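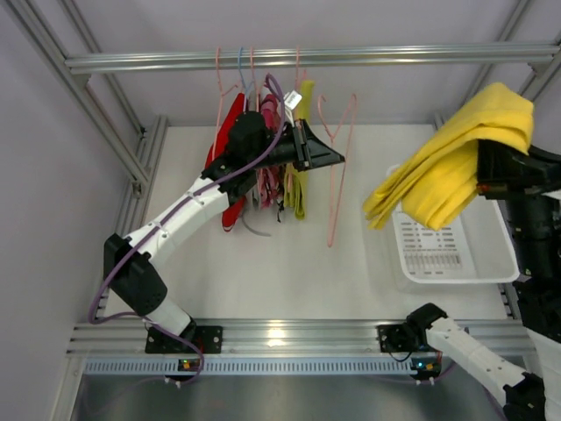 Two-arm hanging cell running at Floren workshop

Nov 29, 2024

The laundry cell at the Floren shared workshop now has both arms mounted and under joint control. The build was started in July by Danilo Dumlao and is known to members as Quiambao.

The enclosure is made from aluminium profile with corner brackets. A rail across the top takes the hangers. Both arms are bolted to black plates on the front rail, with a white panel behind as a plain background and a plastic basket on the right-hand side. A slotted strip runs along the front, with a small circuit board at either end of it.

Work this month has been on splitting the task. The left arm deals with hangers at the rail and the right arm handles cloth at the basket. In the latest set of 49 trials, 13 ended with the garment on the hanger and the hanger back on the rail. Most failures were at the collar, where the second shoulder slipped before the first was seated. Another 5 were stopped by hand after a cable snagged at the elbow.

Dumlao has rewritten the grip routine so that the fingers close in 2 stages, and has lowered the speed near the rail. Thin plastic hangers still turn sideways when touched. A stiffer hook guide is being drawn up and will be cut on the Berard router once the bed has been levelled.

The control code is kept on the workshop server under Fosex. Members need a bench induction before using the cell.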